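Bathroom (room)

From the Nuster Household Reference. Entry revised February 4, 2025, by Hafiz Ong.

A bathroom is a room in a home or other building that is used for washing the body, caring for the hair and the teeth, and similar daily tasks. In its fuller form it contains a bathtub or a shower, a sink with a faucet, and a place to store towels and small articles. In American usage the word is also given to a room with only a toilet and a sink, although sellers of houses prefer to call this a half bath.

Fixtures and movable articles

Writers on the subject usually divide the contents of the bathroom into two groups. Fixtures are connected to the building, for example the sink and its drain. Movable articles can be carried away by the person who leaves the home. The hair dryer belongs to the second group, together with the comb, the bath mat and the scale.
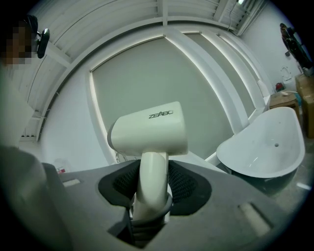
The bathtub can belong to the fixtures in two different manners. The built-in tub is closed by walls on two or three sides, and the space around it is covered with tile or panel. The freestanding tub has all its sides finished and can stand away from the wall. It is often oval. It asks for more floor, and the cleaning behind it must be possible with a mop, therefore many installers leave a passage of 6 inches or more. A low table is sometimes put near the tub for a towel or a book.

Windows and light

A bathroom must receive light without giving a view to the neighbors. The old solution is frosted glass. Curtains are less suitable, as the cloth takes moisture and can become spotted. Roller blinds of coated material are easy to wipe, and pale colors such as gray-green are common. 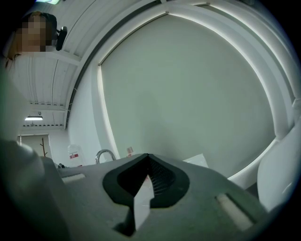
Reading time for the full entry: 2 minutes

Where daylight is weak, lamps are added at the ceiling and at the mirror. A lamp at the ceiling alone makes shadows under the eyes, and this is disturbing for shaving and makeup. Ceilings of long boards or panels are chosen in some homes because a single piece can be replaced after water damage. The Flonditach guide to home interiors treats this question under "Ceilings, wet rooms."

The sink and its counter

The sink can be a separate bowl, or it can be made in one piece with the counter. The second type has no joint in which dirt collects. The faucet most often has one lever, which controls both the amount and the warmth of the water.
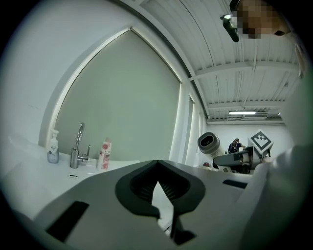 Articles used every day are kept on the counter, and all others are better in a cabinet. Pump bottles can be used with one hand. Tubes are lighter for travel, but they fall over more easily when they are nearly finished. Electric articles should be unplugged after use and kept away from the basin and the tub.

See also: Bathtub; Faucet; Hair dryer; Roller blind; Washstand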